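Looking after children's bedding

Posted February 2018 by Aisyah Yeoh in Around the House

Printed bedding for children gets washed far more often than anything else in the airing cupboard, and it shows. Colours go flat, seams twist and the elastic gives up. Most of that can be put off with a few small changes.

Before the first wash

Read the label before you take it off. Some printed cottons are fine at 60 degrees and some are only meant for 40. Wash new bedding on its own the first time, inside out, with the poppers or buttons done up. Leave out fabric softener. It coats the fibres and makes a cover less absorbent, and you will want it to absorb.

Small things in the bed

Beads, craft bits, crumbs and sand all end up in the sheets sooner or later. Lift off the duvet and pillow first, then work from the corners to the middle so that everything gathers in one place. Scoop it into a plastic tub. A tub with straight sides is easier to use than a round bowl, as you can lay one side flat against the mattress and brush towards it. Go over what is left with a dry pastry brush or the soft nozzle of the vacuum cleaner. Do not shake the sheet out indoors.

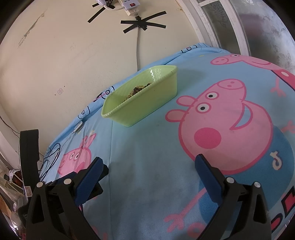
Stains

Treat them the same day if you can.

Milk and blood: cold water only, then a biological powder.
Felt tip: dab with surgical spirit on cotton wool, with an old towel underneath.
Blackcurrant: rinse from the back of the cloth, then soak in cool water with oxygen bleach for an hour.
Wax crayon: scrape with a blunt knife, then iron between sheets of kitchen paper on low.

Test any of these on a hem first. Dagný Frandsen wrote in last June to say that surgical spirit lifted the print from a pillowcase along with the pen.

Washing and drying

Fill the drum loosely. A single duvet cover, a fitted sheet and two pillowcases is enough for an 8 kg machine. Use half the powder you would use for towels if you live in a soft water area.

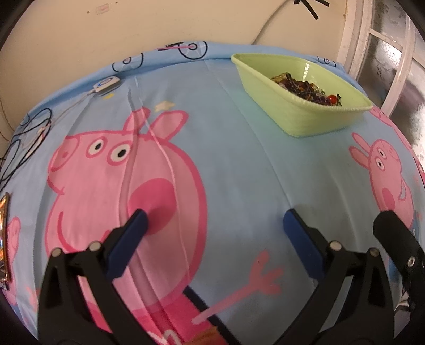
Dry printed covers inside out and out of strong sun, which fades pinks and reds first. If you use a tumble dryer, take cotton out while it is still slightly damp and pull the seams straight by hand. Iron on the reverse.

Storing spares

Fold each set and put it inside one of its own pillowcases. Keep the pile on a shelf with some air behind it, away from the hot water tank. Worn sheets can be cut down for cot size or kept as dust covers for decorating.

Filed under: laundry, bedrooms, stains
Next: Descaling a kettle without vinegar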